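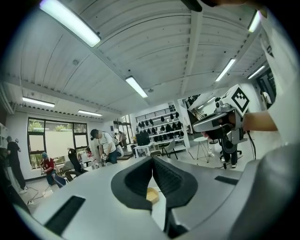
Section 3: Setting Up Your Tufa Kit for the First Time

Welcome to the part of the guide where you finally get to put something together. If you skipped Section 2 (unpacking and checking the parts) in your excitement, we understand, but please do go back and read at least the page on the connector pegs. There are two lengths, they look very much alike, and the rest of this section takes for granted that you have already sorted them into separate piles.

The Tufa is a wooden construction kit made up of beams, plates, wheels, rounded corner pieces and pegs, all of which go together by hand. You don't need glue, and you don't need a hammer. This section covers the full kit, part number 1327. If the number on the end of your carton is 1041, you have the smaller starter kit, and you can follow everything here apart from the section on the tall frame, which calls for long beams that the starter kit doesn't have.

Before You Begin

Find yourself a flat surface with a bit more room than you think you'll need. A dining table is fine, and so is a bare floor, which many families end up preferring once the younger builders join in. Carpet is trickier. The base plates rock on a thick pile, and a base that rocks while you're pegging it will come out slightly twisted, which you'll notice four steps later when the wheels won't sit level.

Bring the kit into the room where you plan to build and leave the carton open overnight. Wood takes up moisture from the air and gives it back again, and a box that has been sitting in a cold garage or on a porch in December needs some time to settle. Pegs that feel too tight straight out of the delivery van are very often just right the next morning.

Have these things within reach:

A soft, dry cloth
The small block of Gumham wax from the accessory bag
The Prilasar peg puller (the flat tool with a notch at one end)
A shallow tray or a couple of cereal bowls for the pegs

Caution: The pegs and the smallest wheels are a choking hazard. Keep them away from children under three, and check the floor when you're done. They roll farther than you'd expect, and they like to end up under radiators.

3.1 Waxing the Pegs

This step takes a few minutes and saves a great deal of grumbling. You only need to do it once, unless you put the kit away for a very long stretch.

1. Take a short peg and look at both ends. One end has a slightly softer edge than the other. The softer edge always goes in first.

2. Rub that end across the wax block, turning the peg as you go, so that it picks up a thin coat all the way around. Two turns is plenty.

3. Wipe the peg with the cloth. It should feel smooth and a little silky. If you can see white flecks, you've used too much, so wipe it again.

4. Try the peg in any hole in the large base plate. It should go in with firm pressure from your thumb and stop at the collar.

5. Repeat for the rest of the short pegs, then do the long ones. Keep the two kinds in separate bowls!

Note: Please don't use cooking oil, furniture polish or soap in place of the wax. Oil soaks into the wood and swells it, and we have had pegs sent back to us that had to be drilled out of the plate. A plain, unscented candle stub will do in a pinch if you've lost the block.

3.2 Building the Base

The base carries everything else, so take your time over it. Once you've done it a few times you'll be able to put it together while chatting on the phone, but for the first go we suggest that you clear the table and enjoy it.

1. Lay the large base plate down with the stamped letter T facing you. The T should be upright, at the near edge. If it's upside down, turn the plate around – the holes along the two long sides are not spaced the same way.

2. Set one rounded corner piece at each corner with the curved edge facing out. Don't peg them yet.

3. Slide a side beam between the two corner pieces on the left, and another between the two on the right. The beams have a shallow lip underneath that hooks over the edge of the plate. You should feel it drop into place.

4. Check that all four corners still sit flat. Press lightly on each one in turn. If one corner lifts when you press the opposite one, take the beams off and seat them again.

5. Now peg the corners, working diagonally. Do the near left corner first and then the far right, followed by the near right and the far left. Use short pegs, two to each corner. Push each one only halfway in to begin with.

6. When all the pegs are started, go around again in the same order and push them home.

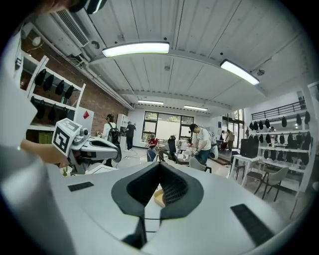 It's quite normal for the last peg or two to feel tighter than the others. Small differences build up as you work your way around the plate, and the last corner is where they all gather. Wiggle the corner piece gently while you press, and the peg will usually find its way. If it truly won't go, ease out the peg diagonally across from it, seat the stubborn one, and then go back to the first.

Caution: Never strike a peg with a hammer, the heel of a shoe or another part of the kit. The collar can split, and a split collar leaves splinters in the hole that are very hard to get out again.

3.3 Fitting the Axles and Wheels

The base can stay as it is if you're planning a house, a bridge or a tower. For anything that rolls, you'll want to fit the axles now, while you can still turn the base over easily.

1. Turn the base over and rest it on the folded cloth.

2. Find the two axle blocks. Each has a groove across the middle and a hole at either end. Place them groove side down over the two pairs of holes nearest the short edges.

3. Slip an axle through each groove before you peg the block. We know it's tempting to peg first and thread the axle afterward, but the groove narrows a touch when the block is tightened, and you'll scuff the end of the axle trying to force it through.

4. Peg each block with two long pegs.

5. Push a wheel onto each end of both axles, flat side facing in. Leave a gap the thickness of a fingernail between the wheel and the block.

6. Turn the base the right way up and give it a gentle push along the table. It should roll in a straight line and come to a stop without squeaking.

If it squeaks, pull off the wheels on the noisy side, rub a little wax around the axle where it passes through the groove, and put them back. If it pulls to one side, one of the axle blocks is most likely a hair out of square. Loosen both of its pegs, roll the base back and forth a few times so that the block can line itself up, and press the pegs back in.

3.4 Adding the Tall Frame (Full Kit Only)

The tall frame is used in 14 of the designs in the Tufa idea booklet, so it's worth learning early. Two pairs of hands make this part far easier, one to hold and one to peg, and it happens to be a nice job to share with a child who is getting a little tired of waiting.

1. Stand a long beam upright at each corner, with the end marked by a dot at the bottom.

2. Peg each beam with one long peg through the corner piece. The beams will lean a little at this stage. Let them.

3. Lower the top plate onto the four beams. Start with two neighboring beams and then bring the other two in to meet it.

4. Peg the top plate with short pegs, working diagonally as you did with the base.

5. Add the second peg at the foot of each beam. The lean should now be gone.

Note: The finished frame holds 7 pounds when it stands on a level surface. It isn't a stool, and it isn't a shelf for potted plants, however handsome it may look by the window.

3.5 Taking It All Apart

Sooner or later you'll want the pieces back for something new. Always work from the top down, and use the Prilasar peg puller for any peg that won't come out with your fingers.

1. Slide the notch under the collar of the peg.

2. Rock the handle gently from side to side – don't lever it straight up, or you'll leave a dent in the plate.

3. Once the collar has risen a little, finish the job by hand.

4. Drop the peg in the proper bowl right away.

Wipe any dusty pieces with the dry cloth before they go back in the carton. Sticky fingerprints come off with a barely damp cloth, but let the pieces air for an hour or so before you close the lid. Put the plates in first, lying flat, with the beams alongside them and the wheels and pegs in the drawstring bag on top.

If you find that a part is missing or damaged, look up its letter in the parts chart in Section 2 and write to the Prelness spares desk with that letter and the number from your carton. Single pegs and wheels are sent out by regular mail, and plates travel by parcel. Section 4 picks up with the base and frame still standing and shows you how to add ramps, railings and the swinging gate.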